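3.2 Garment sample and wear records

The sample was drawn from the spring lists of two mid-price retailers, Buto and Altby, and from the resale site Stevis. Only women's dresses, skirts and loose blouses were kept. After duplicates and children's sizes were removed, 1150 listings remained. Each was coded for hem length, sleeve shape, print type and fiber content, following the Buchanan scheme with one change: tiered and gathered skirts were treated as separate classes, as retailers price them differently.

Print type proved the hardest field to code. Paisley and small floral prints often appear on the same garment, and listing titles use "boho" for both. Where the two coders disagreed, the larger motif by area decided the class. This rule was applied to 62 listings.

Wear records came from a diary study that ran through April. Participants entered each garment worn, the setting (work, home, travel, formal event) and any item worn over it. Entries with no setting were dropped, leaving 289 for analysis. Long skirts were recorded mostly at home and during travel, and the home entries were split further into rest, cooking and other tasks. 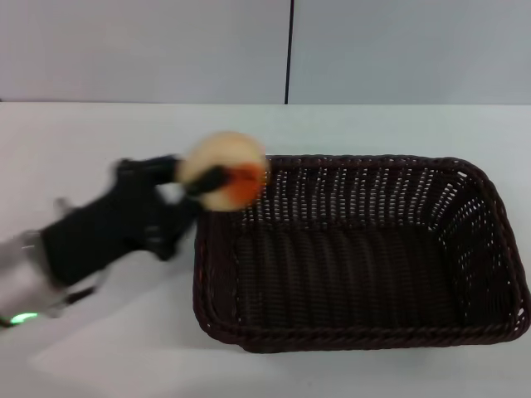
Figure 4. A round fruit held by a black robotic hand over a dark brown woven basket on a white tabletop.

3.3 Price bands

Listings were sorted into 5 price bands using the first listed price. Sale prices were ignored, and resale items were banded separately from new stock.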